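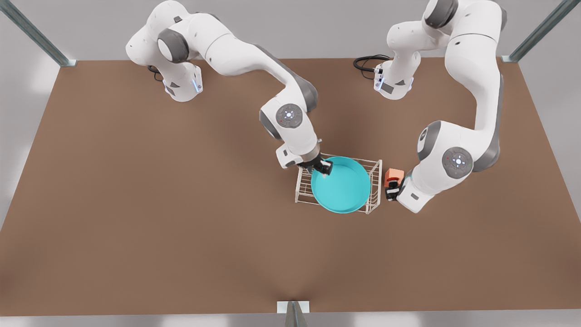

Home Notes Visits Archive Contact

Open Day at the Davengate Automation Laboratory

February 28, 2019

The Davengate laboratory opened its doors to outside visitors this week, and I was fortunate to receive a place on the afternoon tour. I have followed the work of the Henholm group since they moved into the building last May, and I wished to see how their kitchen handling project had come along.

Visitors were received in the lobby and divided into parties of seven. Our guide was Salvador Aguiar, who manages the simulation side of the project. He began with a short talk on the software, which the group calls Sầm, and then took us to the large display at the end of the room.

The exercise under discussion concerned two arms working at one table. One gripper takes hold of a teal bowl by its rim at a white wire rack, while the other holds a small orange block. Each half of the exercise is simple enough for a single arm. The difficulty lies in the timing, as neither arm may enter the space the other requires. Mr. Aguiar explained that the group runs every new routine in simulation before any hardware is allowed to move, and that the current routine had been run 3455 times by the morning of the open day.

I asked why the bowl was to be held at the edge. He replied that a two-finger gripper has few other choices with a shallow dish, and that the rim gives the software a clear target. A visitor from Brostport then asked what the simulation leaves out. The answer was candid. Friction is approximate, cables do not drag as they should, and a grasp that holds on the screen may slip on the bench. The group keeps a written record of such differences and reviews it each week.

The second part of the tour was given over to questions of cost and staffing. These I will pass over, apart from noting that the laboratory intends to admit student groups in the coming year and that applications will be taken by letter.

I have two small criticisms. The room was warm, and those standing at the back could not easily hear the speaker — a microphone would have helped a great deal. The printed program also gave the wrong starting time for the second session, and several guests missed the opening remarks.

The laboratory plans a further open day in May. I hope to attend and will report on the bench trials if they are shown.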